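Print this page | E-mail this page

Stoltik Workplace Support — Ticket 3953
Opened: February 2019
Site: Wastov, small goods bench
Status: Open, waiting on the bench team

Hello again, and thank you for being so patient with us on this one. You wrote that the left arm hesitates over the green tray, and that since September your folding staff have drifted into standing by to rescue it when they'd much sooner be at their own table. I do understand — it's a tiring way to spend a shift, and it wasn't what anyone signed up for when the arms came in.
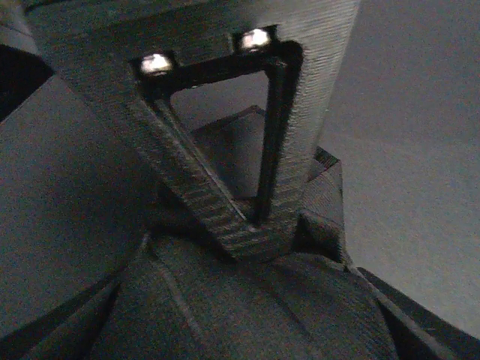
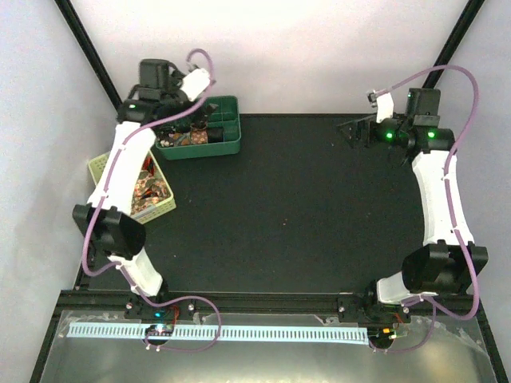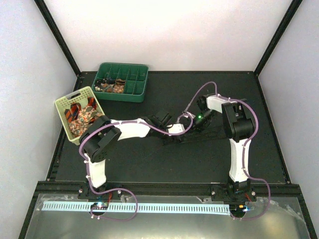

Category: Sorting cells / Two-arm bench / Handover and staffing

I've gone through the log from the Puma job and found 178 pauses, nearly all with the left arm. My first thought was the cable, so please check the ties along the white links and make sure the purple cable has enough slack at the wrist. After that, would you try these for me:

1. Move the yellow-green basket a little farther from the left elbow. The arm passes very close over it.
2. Restart both arms, left one first, and wait 2 minutes.
3. Run the Cutex settings for one full shift.

On the staffing side, I'd gently suggest that one person looks in on the bench every hour, and the others go back to folding and checking. Your team knows these fabrics far better than our software does, and I'd love to hear which pieces they find fiddly — even a scribbled list would help.

I'll keep the ticket open for 3 more shifts.

Print this page | E-mail this page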